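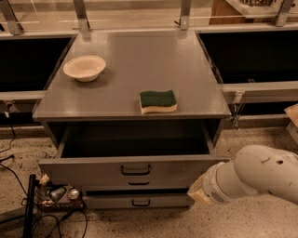 The Arm Is the Cheap Part

Category: Opinion / Facilities and Equipment

Every budget season somebody forwards me a price sheet for a robot arm with a note that says some version of "they're finally affordable." I've been reading equipment requests for a group of shared workshops and training kitchens long enough to have a folder for these. The folder is thick. The number of arms still doing useful work from it is not something I'd want to print.

I want to argue for something dull. Before anyone in a place like ours signs for a manipulator, they should write down everything that has to sit near it, under it and behind it, put a price on each of those things, and then look at the total for a full day before talking to a sales rep again. Most people do this the other way around. They start with the arm, get approval for the arm, and spend the next budget year sneaking the rest through as supplies.

Look at an ordinary household setup, the kind every vendor now wants to show you. A bowl and a sponge on top of a gray cabinet, the upper drawer pulled open, a white arm reaching in from the side with its gripper down by the drawer front. The bowl and the sponge would come out of anyone's petty cash. Now count the rest as a purchasing person would. There are clear panels along the back on metal brackets. There are rails on both sides. There's cable on the floor, and floor under all of it that can't be used for anything else. I have yet to see a quote that lists those on the first page.

The Nindthorpe request

Our site at Nindthorpe asked for an arm last November. The case was well written. They wanted to try drawer opening, putting dishes away, wiping down counters, that family of jobs, with a view to using it in the training kitchen. The request named a Torkix arm and gripper as a bundle, with a table mount and a year of software. One line, one number, one signature.

I sent it back and asked for the other lines. It took them until February, and I don't blame them, because it's hard to get those numbers. The bench had to be bolted down, and the floor there is tile over something that no drill bit likes. The guarding had to be cut to size. The electrical panel was on the wrong wall. The furniture had to be bought in duplicate so that one set could be beaten up. They needed hours from someone who could keep the software going, and those hours belonged to a person who already had a job.

The guarding alone came to $2,723. That wasn't gold plating. It was clear sheet, brackets, posts and a day of labor. When I showed it to the people who had already said yes to the arm, one of them asked if the plastic was optional. I'd like to put that question on a poster.

The demo problem

My second complaint is with how these things are sold. A sales demo is a choice of task, a choice of objects and a choice of afternoon. The drawer has a nice big handle. The bowl is where it was last time. I've sat through a video call where the rep told us, with some pride, that the system had a success rate of 95 percent on drawers. I asked which drawers. He said "standard drawers." I asked what happened the other times, and he said they were "mostly recoverable."

Do the arithmetic that a kitchen supervisor would do. If the thing opens and closes drawers all morning and one try in every 20 goes wrong, then somebody has to be standing there. That somebody could have been opening the drawers. This is a rude way to put it and engineers hate it, and I understand why: the rate goes up over time, and you can't improve what you don't run. Fine. Then call it development, and pay for it out of the development budget. What I object to is a research purchase that has been dressed up as labor savings so it can go through on a payback table.

The payback tables deserve their own complaint. The Nindthorpe one said the arm would pay for itself in 21 months. I went through it line by line. It assumed the machine worked every shift, that nothing broke, that the gripper pads lasted forever, and that the staff time it freed up turned into cash. Freed-up time does not turn into cash unless you cut someone's hours, and the same request promised, two pages later, that no hours would be cut. Both statements can't hold. I don't think anyone was lying. I think two people wrote the two pages.

What furniture tells you

If I could put one exercise in front of every group that wants to buy, it would be this: leave the robot out and price the furniture. Cabinets, drawers, handles, bins. It sounds silly. But handles are where I've watched projects go sideways. A U-shaped handle that stands proud of the drawer front is one kind of job. A slot you have to hook a finger into is another, and you can easily meet both on the same cabinet. Our older kitchens have knobs, recessed pulls, and one run of cupboards with no hardware at all, which you open by pushing and hoping.

So do you buy the gripper for the handles you have, or change the handles to suit the gripper? Changing them is almost always cheaper. We priced new pulls for the training kitchen and the bill for hardware and fitting was $403. It would have made the kitchen easier for people too, including the students with weak hands who have complained about those cupboards for years. That money had been asked for twice before and turned down both times. It sailed through as soon as it was attached to a robot. I find that more depressing than anything the robot might fail to do.

There's a pattern here that I'd ask other budget people to watch for. Equipment requests with a machine in them get read with a kind of goodwill that plain requests don't. A shelf is an expense. A shelf for a robot is an investment. If your building needs lighting, sockets and sturdy benches, it needs them whether or not an arm gets clamped to one.

The case against me

I should be fair, since I've been called worse than unfair over this. The people at our Flaselthorpe site bought an arm over my objections, out of a grant, and they've had good use from it. They didn't buy it to save labor. They bought it to teach, and they said so on the form. Their students learn to set up a cell, write a risk assessment, run cable so nobody trips on it, and log failures without feeling bad about them. The arm itself could be swapped for another brand and the course would hardly change. They spent more on the surroundings than on the machine, and they knew that going in.

They also did one clever thing, which was to rent first. A small integrator called Magalhães let them have a used unit for a term, scuffs and all, with the return shipping written into the agreement. By the end of the term they knew how much floor they needed and what they kept breaking. The list they drew up for the real purchase was the best equipment list I've been sent. It had spare cable on it. It had storage bins. It had a line for cleaning.

So I'm not against the machines. I'm against a habit of buying that treats the visible object as the purchase and everything around it as a detail. You see the same habit with 3D printers, with laser cutters, and with that very expensive dishwasher at Nindthorpe that needed a drain nobody had costed. Robots just make it worse, since people get excited and stop asking where the plug is.

What I'd ask for

My own rules are simple and unpopular. I won't read a request for an arm unless the guarding is priced, with a drawing. I want a floor plan with the reach marked on it and the lost space given a value. I want a named budget for the hours of whoever will look after it, agreed to by the person who pays them now. I want the task described with the actual cabinet, the actual drawers and the actual mess. If the word "standard" appears anywhere in the task description, it goes back.

And I want a line for year two. Almost every request I get stops at the first year, as if the thing will have graduated by then and moved out. Software renewals, worn pads, a replacement drawer or three, the hours again. When Nindthorpe finally filled in that line, they asked to postpone, and they've since put in for the door pulls and the new sockets by themselves. I approved both the same morning. The arm request is still open, and they tell me a revised version is coming in the spring - with the plastic on page one.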